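**Embroidered tablecloth under a sorting table: keep it or strip it?**

**kordestani_m** wrote, 9/11/22:

I sort mixed plastic toys for a thrift shop: loose parts, broken sets, things that came out of the bottom of a bin. The work surface is a round dining table with a white embroidered cloth on it. The cloth belongs to the table and I would prefer to leave it in place. Two problems so far. Small parts catch in the raised stitching, and cylindrical parts stop wherever the thread stops them, so I can't push a pile across with a ruler the way I could on bare wood.

Questions:

1. Does anyone sort on cloth on purpose?
2. Is clear vinyl over the top worth the trouble?
3. Any risk of color transfer from old red or orange plastic to white cotton?

**pallside** wrote:

Cloth is fine for sorting. Bare wood is worse. On a hard top every ball and bead ends up on the floor, and a round table has no corner to stop anything. I sort on a folded bedsheet and have for years.

Vinyl over embroidery will not lie flat. You get the pattern telegraphing through and air pockets between the stitches.

**Turota** wrote:

Disagree with pallside on the sheet. A sheet is flat weave. Embroidery is a different surface, and anything with a prong or a clip will pull a thread sooner or later. I lost a corner motif to the tab of a battery door. Take the cloth off, fold it, put down a rubber drawer liner. Same grip, no thread.

On color transfer: dry plastic on dry cotton, I have never seen it. Soft vinyl parts left against a surface for a whole summer are another matter. Hard plastic is not a concern over one afternoon.

**kordestani_m** wrote:

Dry parts only. I wash after sorting.

Removing the cloth means clearing the table completely, and it is in use for meals at night. I would like a method that leaves it on.

**n_cardenas** wrote:

Then use trays. Shallow baking sheets, one per category. The cloth only holds the unsorted pile and nothing gets dragged. Lift each piece, never slide it. That takes care of most of the snagging.

My categories, in this order:

- interlocking pieces (cubes, bricks, anything with a matching hole or peg)
- shells and housings
- complete small toys
- balls and loose cylinders
- unknown

Interlocking goes first, as it is the fastest to recognize and it shrinks the pile.

**Turota** wrote:

Shells before cubes. Shells are the ones with points on them. Get them off the fabric first.

**n_cardenas** wrote:

If you are lifting instead of dragging, the order makes no difference to the fabric. It makes a difference to speed.

**kordestani_m** wrote:

I tried it both ways with the same bin of 110 pieces. No snags either time when lifting. Cubes first was faster by 3 minutes, which may only mean I knew the bin better on the second run.

Current batch is smaller and more awkward. It has joined orange cubes, an orange-yellow shell with prongs on one end, a glossy red cylinder with a cap, a green and white toy I have not identified, and a gold ball.
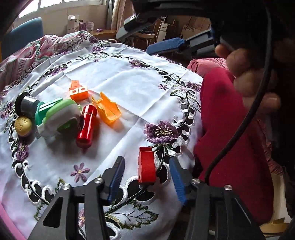
The unknown category is the one that grows. A small red piece with a squared tab and holes down one side could belong to several kinds of set, and I have no rule for how long to hold a part like that before it goes to the grab bag.

**pallside** wrote:

Two bins. Anything still unmatched when the second bin is finished goes in the bag. Don't keep a museum.

**Turota** wrote:

Two is short if your donations come from the same few households. Sets get split across drop-offs. I hold for 7 bins.

For the joined cubes, leave them joined until they are washed. They are easier to scrub as a block, and you can see whether the holes match before you separate them.

**n_cardenas** wrote:

I would separate them first. Water sits in the joints and takes all night to dry out.

**kordestani_m** wrote:

I will separate them. Drying space is limited.

Going with trays, lifting only, shells first to be safe, and a hold of 7 bins. Cloth stays on. If it pulls a thread I will report back and Turota can say so.

**Turota** wrote:

Keep a crochet hook handy. Pull the loop through to the underside and don't cut it.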